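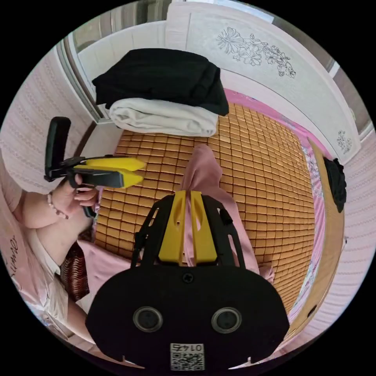 Refill counter for shampoo and hand cream opens in Ostden

Customers of the Fraser pharmacy in Ostden can now bring their own bottles and fill them with shampoo, shower gel and hand cream. The new counter was opened in September by Skirkar, a small cosmetics maker from Drotport which until now sold its products only on the market and by post.

The counter stands at the back of the shop, next to the baby products, and is open from 9 in the morning until the pharmacy closes. There are nine products to choose from. Four of them are for the hair, three are for washing and two are creams. All can be had without perfume except the rosemary shampoo, which smells of rosemary in any case.

Océane Sandhu started Skirkar in her kitchen and now rents a workroom behind the harbour in Drotport. She told us that the idea for a counter came from her market customers, who were bringing back their empty bottles and asking if she could fill them again.

"On the market I could not do it properly," she said. "You need a sink, you need a scale which somebody has checked, and you need a place out of the wind. I said no to people for two summers and I did not like it."

The products are sold by weight. The customer puts the empty bottle on the scale, the assistant writes down the weight, and after filling only the difference is paid. Any clean and dry bottle with a lid is accepted for shampoo and shower gel. Cream is a different matter. It can be filled only into the glass jars which Skirkar sells at the counter, and a used jar is exchanged for one that has been washed in the workroom. Mrs Sandhu explained that cream spoils more quickly than soap when it touches a jar that is not perfectly clean, and she does not want to take this risk with the skin of other people. 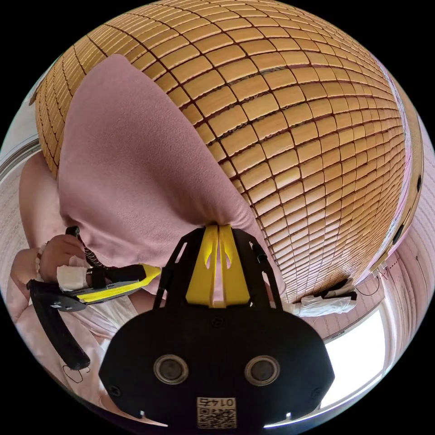 Dusty-pink blanket over a mat of bamboo tiles.

Before the opening, the pharmacy asked its customers to fill in a short paper form about what they would buy. It received 178 answers. In 151 of them the customer wished for a shampoo without perfume, and this is the reason why two of the four hair products were changed during the spring. The older version of the oat shampoo, with lavender, is still sold on the Drotport market as long as there are bottles left.

Raymonde Kennedy, the pharmacist in charge, was at first not sure about the plan. The shop is narrow and she had to give up a shelf of bath salts and the stand with the reading glasses, which has moved to the window. She also wished to be certain that every filling could be traced. Each container behind the counter therefore carries a batch number, and the assistant copies it by hand onto a label together with the date. The label goes on the bottle of the customer, over the old one if necessary.

"If somebody comes with a red scalp, I must know what is in the bottle," Mrs Kennedy said. "With the label I know it in one minute. Without the label we do not fill."

She reminds customers with eczema or known allergies to ask for the list of ingredients, which is kept in a blue folder at the till. It is also possible to take home a small sample of the two creams and try it first on the inside of the arm. For the shampoos there are no samples for the moment.

The prices are a little lower than for the same products in new bottles. The hand cream is the exception and costs the same, with the jar paid separately the first time. Customers who bring back five jars receive a bar of soap.
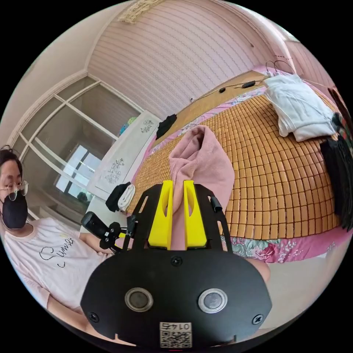
Pink towel with a folded top.

In the first weeks the counter has filled 365 bottles and jars, according to the book kept by the pharmacy. The plain oat shampoo was finished twice before the delivery from Drotport arrived, and customers were asked to come back on another day. Mrs Sandhu has now bought a second container for it and delivers twice a week instead of once.

A conditioner bar is being prepared but will not be ready before the winter. Skirkar is also speaking with a hairdresser in Drotport about a second counter. Nothing has been signed there, and Mrs Sandhu prefers not to give the name of the salon.

The last filling of the day is done fifteen minutes before closing time, as the taps have to be cleaned every evening. Bottles may be left at the till in the morning, with a name on them, and collected in the afternoon.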